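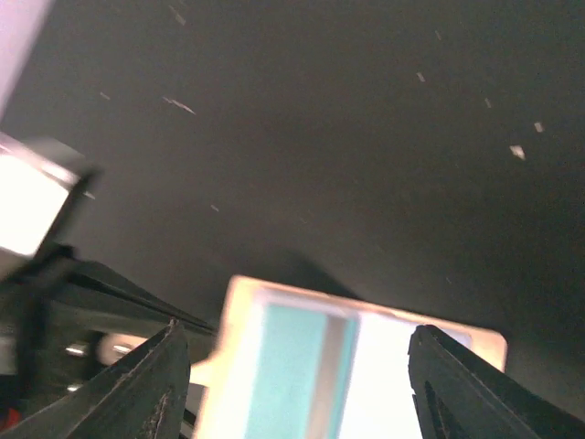

Robot arms at the Estby plant: frequently asked questions

Updated in June. Please send new questions to your shift lead or put them in the box by the time clock. We add answers to this page as they come in.

Which jobs are the arms going to do?

In the first phase, picking and placing. An arm takes a part from one spot, turns it if needed, and sets it down in another. The first station is tray loading in Hall 2. If the station meets its targets, a second one will be set up at the end of the Rosenthal line, where parts are moved from the belt into cartons.

Inspection, repair, rework, labeling and all work with cable harnesses stay with people. We have no plan at present to change any of those.

Will anyone lose their job?

No position at Estby is being cut because of the arms. The agreement signed with the employee representatives says this in writing and covers the first two phases. Anyone whose station is automated keeps their pay grade and their shift. They will be offered a place at another station or training as a cell operator.

The agreement does not cover decisions made for other reasons, such as a customer ending a contract. Several people asked about this at the spring meeting and we want the answer to be clear.

Why is this being done at all?

Tray loading has the most wrist and shoulder complaints of any job in the building. It is also the station we have the hardest time staffing on the late shift. When it is short, people get pulled from packing, and then packing falls behind. Cost is part of the decision too. The station should pay for itself over its service life, but that was the third item on the list and the first two would have been enough.

How many parts does an arm handle in a shift?

The target for tray loading is 2275 parts per shift. Right now the arm is set to run well below that while the programs are being adjusted. It is slower than an experienced loader on a single part. It makes up the time by running through breaks.

Please do not try to match its pace at the neighboring stations. Line speeds outside Hall 2 have not changed, and nobody's individual rate will be measured against the arm.

What does a cell operator do?

An operator looks after one cell. At the start of the shift you check the gripper fingers for wear and cracks, wipe down the work surface, and run the short test program. During the shift you refill parts, clear stops, and set aside anything the arm has dropped or placed badly. At the end you fill in the log.

You do not write programs. If a part has to be picked up differently, the operator reports it and the process team makes the change. Operators who want to learn programming can ask for the longer course.

How long is the training?

The operator course is 4 days. Two are in the training room and two are at the cell with an experienced person. It is paid at your normal rate and takes place during working hours. Late shift employees can take it in the afternoon, starting at 2:00 p.m.

The course is taught by Hondavmont, the company that installed the cell. There is a short practical test at the end. If you do not pass, you can take it again, and a failed test is not entered in your personnel file.

I have never worked with computers. Can I still apply?

Yes. The control panel has a small number of buttons and a screen that shows the current step in plain text. What matters more is knowing the parts. Urho Partanen had loaded trays for years before he became the first operator, and he was the one who saw that the arm was gripping the frames too close to the corner.

What happens when the arm drops something or stops?

It waits. The light on top of the cell turns yellow and the screen shows which step failed. The operator presses hold, opens the gate, takes out the part, closes the gate and presses resume. If the same stop comes up three times in an hour, call the process team and leave the cell on hold until they arrive.

A dropped part goes in the gray bin for inspection, even if it looks fine.

Is it safe to stand next to a cell?

Outside the yellow line, yes. Inside the gate, only when the arm is on hold and only if you have done the course. Opening the gate also stops the arm, but do not use the gate as a stop button. Use hold.

Keep your hands away from the fingers even when the arm is not moving. They can stay closed on a part with enough force to pinch. Long hair has to be tied back and loose sleeves are not allowed, the same as at the presses.

Why does the work surface have to be wiped so often?

Small chips and flecks collect on it during a run. They can scratch a part, and a pale chip on a dark surface can confuse the camera when it is looking for an edge. Wipe with the dry cloths in the drawer under the panel. Do not use compressed air, which only moves the chips into the joints.

There is a camera on the arm. Is it recording us?

The camera is mounted near the gripper and is aimed at the work area. Its pictures are used to find parts and to look into stops. It has no microphone. The last 200 stops are kept, and older ones are overwritten.

A hand or sleeve can show up in a picture if somebody is clearing a stop. The agreement says these pictures may not be used to judge performance, attendance or conduct. The process team and the employee representatives can open the folder. Supervisors cannot.

Will breaks or shift times change?

No. The cell can run during breaks as long as the trays are full, and no one is required to stay with it. If it stops while you are at lunch, it stays stopped until you get back.

Is there extra pay for operators?

Yes. Operators with a completed course receive the same supplement as press setters. It begins with the first full pay period after the test.

Who maintains the arms?

Daily checks are done by the operator. Our own maintenance team changes fingers and cables. Hondavmont carries out a full service every 1000 running hours, and the cell is closed while that is going on. The trays and fixtures come from Gralletti, so a damaged fixture should be reported on the Gralletti form and not on the maintenance form. We know this is awkward and are working on a single form.

Can I say no to working at a cell?

Yes, during the first two phases. Tell your shift lead. You do not have to give a reason. You will stay at your current station or, if that station is being automated, you will be offered another one in the same pay grade.

How do I apply?

Pick up a form at the personnel office or ask your shift lead for one. Places are given by length of service among those who apply. The list for the next course closes at the end of June, at 4:00 p.m. on the last working day.

Who can I talk to?

For training and placement, talk to Paavo Kinnunen in the personnel office, next to the canteen. For questions about the agreement, ask any employee representative. For anything about the cell itself, Urho Partanen is in Hall 2 on the early shift and is happy to show it to people before the 6:00 a.m. start.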